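¿Se puede meter en el lavavajillas la porcelana con decoración sobre esmalte?

Foro: Cocina y menaje > Limpieza y mantenimiento
Etiquetas: porcelana, calcas, lavavajillas, detergente

Onitz

He heredado una vajilla de porcelana blanca con calcas de color y un filete en el borde. No lleva sello en la base, así que no tengo forma de consultar al fabricante. Hasta ahora la he lavado a mano, pero en casa comemos a diario con ella y me gustaría saber si aguanta la máquina.

Datos por si sirven: lavavajillas convencional, programa eco a 50 grados, pastilla "todo en uno", agua bastante dura (descalcificador en la posición 5). También tengo un programa corto de 30 minutos que no uso casi nunca.

He leído que depende de si la decoración está encima o debajo del esmalte, y que se puede distinguir con el dedo. He pasado el dedo y no estoy seguro de notar nada. ¿Hay algún método más fiable? ¿Y el filete del borde se comporta igual que el resto del dibujo?

Edito: no hay oro ni plata en ninguna pieza, son colores normales.

Dovach

La distinción correcta es entre tres tipos de decoración, no dos.

Bajo esmalte: el pigmento se aplica sobre el bizcocho y se cubre con el vidriado antes de la cocción final. Queda sellado. El lavavajillas no lo alcanza mientras el esmalte esté entero. La gama de colores es limitada, con predominio del azul cobalto, porque pocos pigmentos soportan la temperatura de cocción de la porcelana.

En esmalte (in-glaze): la calca se coloca sobre el vidriado ya cocido y se vuelve a hornear a una temperatura lo bastante alta para que el color se hunda en él. Resistencia buena, aunque algo menor que la anterior.

Sobre esmalte: la calca se fija en una cocción más baja y el color queda en la superficie. Es lo habitual en vajilla económica y en casi toda la decoración con rojos y naranjas vivos. Está expuesta al detergente y al roce de los cubiertos.

Para distinguirlas, el dedo ayuda poco si la calca es fina. Mejor inclinar la pieza bajo una lámpara y observar el reflejo de la bombilla al cruzar el límite entre blanco y color. Si el reflejo continúa sin alteración, la decoración está bajo el esmalte o dentro de él. Si se quiebra, cambia de brillo o aparece un escalón, está encima. Una lupa de relojero facilita la comprobación.

El desgaste en máquina tiene tres causas principales: la alcalinidad del detergente, la temperatura y el tiempo de contacto. La pastilla y el polvo suelen ser bastante alcalinos. El resultado típico es una pérdida de brillo progresiva, después un aspecto terroso y por último la pérdida de color. No es suciedad y no se recupera puliendo.

Recomendaciones si decides usar la máquina:

- Programa para cristal o delicado, 40 o 45 grados como máximo.
- Detergente sin exceso de dosis. Con pastilla no puedes regular la cantidad, con polvo sí.
- Separar las piezas. El contacto entre bordes durante el ciclo daña el filete antes que el detergente.
- Abrir la puerta al terminar y no dejar las piezas horas en el vapor.

El programa de 30 minutos no es necesariamente más suave. En muchos aparatos compensa la duración con más temperatura. Consulta la tabla de programas del manual.

Sobre el filete: suele ir también sobre esmalte, incluso cuando el resto no lo está. Compruébalo por separado. En una vajilla sin sello puede haber piezas de lotes distintos, y conviene mirar cada una.

Otra cuestión es la seguridad. En piezas antiguas decoradas sobre esmalte, los rojos, naranjas y amarillos pueden contener plomo o cadmio. Si el color está ya mate o se desprende al frotar con un paño blanco, yo no la usaría para comer, y menos con alimentos ácidos. La norma que describe el ensayo de resistencia al lavado mecánico es la EN 12875, por si alguna pieza que compres en el futuro la menciona. No trata la migración de metales, que se mide aparte.

Condine_128

Yo lo meto todo y punto. Llevo años así y a los platos de diario no les ha pasado nada, bueno, a unos tazones se les fue el dibujo pero eran de los malos. Si no tiene oro, al lavavajillas. Lo del microondas ya es otra cosa.

Kjærgaard

La respuesta de Dovach es correcta en lo esencial. Añado dos puntos y una prueba.

Primero, el agua. Un agua demasiado blanda también ataca el vidriado y los colores, igual que el cristal. Si el descalcificador está por encima de lo que pide la dureza real, bájalo. Las tiras reactivas cuestan poco y en muchos municipios la compañía de aguas publica el dato.

Segundo, el roce en el armario. Gran parte del desgaste que se atribuye al lavavajillas es abrasión por apilado: el anillo de apoyo de la base suele quedar sin esmaltar y raya el plato de abajo. Un disco de fieltro o de papel de cocina entre piezas lo evita. Las rayas se reconocen porque forman arcos en la zona donde apoya la pieza superior - el detergente, en cambio, mata el brillo de manera más uniforme.

La prueba: elige la pieza menos valiosa, lávala siempre en máquina y conserva otra igual lavada a mano como testigo. Compáralas en octubre y otra vez pasados unos meses, con la misma lámpara. Un cambio de brillo se aprecia al tener las dos juntas y es muy difícil de ver en una sola.
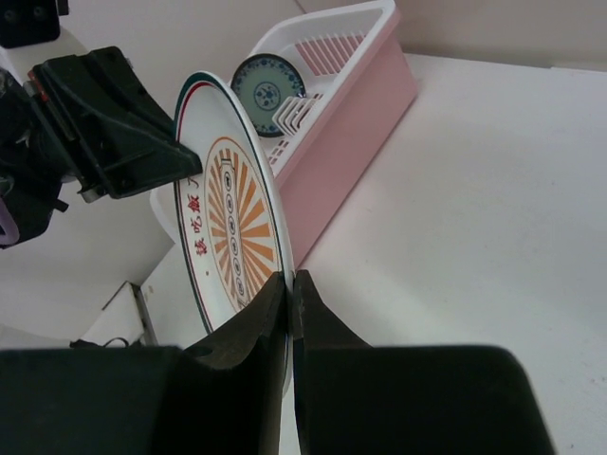 Kjærgaard

En un plato con este reparto de color yo revisaría por separado el filete verde oscuro del borde, la línea roja fina que corre por dentro, los caracteres rojos y el motivo naranja grande. El borde es el primer punto de contacto con las varillas del cesto. Las líneas finas tienen poca superficie y una pérdida pequeña ya se nota. En un campo amplio de color el brillo puede bajar bastante antes de que el dibujo cambie a simple vista, y ahí la prueba del reflejo da más información que mirar el tono.

Para el lavado a mano: agua templada, jabón neutro, esponja sin la cara verde. Nada de bicarbonato en pasta ni de limpiadores en crema, que son abrasivos. Las marcas grises de cubierto son metal depositado sobre el vidriado y salen con un producto a base de ácido oxálico, pero aplícalo solo en zona blanca y aclara bien.

Onitz

Gracias. Con la lámpara sí se ve: el reflejo se quiebra en el filete y en el dibujo, así que está todo sobre esmalte. El manual de mi máquina da 60 grados para el programa corto, queda descartado. Dejo 3 platos llanos para la prueba en máquina a 40 y el resto a mano, con fieltro entre piezas. Del descalcificador no tengo aún la dureza, he pedido las tiras.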